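Bumeo household chores project, progress note to Radu, April

Quick one as the full report is still being put together.

Shelf tidying: ran 400 tries in simulation at Zirkoritz, mixed lots of books and plain blocks. Picking up single items mostly fine now. Putting a book back upright between two others, not fine. Tends to lean, then the neighbour goes too. Working on it.

Laundry: paused. Towels okay, shirts hopeless. Would rather not spend more of the grant on shirts till the new fingers arive.

Shop floor: Perkano let us have a bay for 17 days. Restocking tins went well, bags of crisps did not. Their staff are still far quicker and I dont see that changing this year.

Money: 28 per cent of the equipment line left. Travel underspent, can we move it across? Need a yes or no by Thursday please.

Next: 22 more shelf layouts, tighter gaps, then the same on the real arm. So can it do chores yet? Some, slowly, with someone close by. Full figures to follow with the cost sheet. 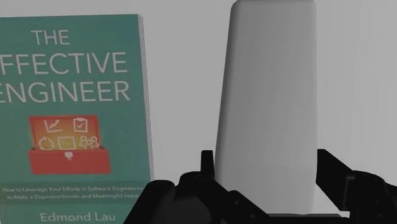
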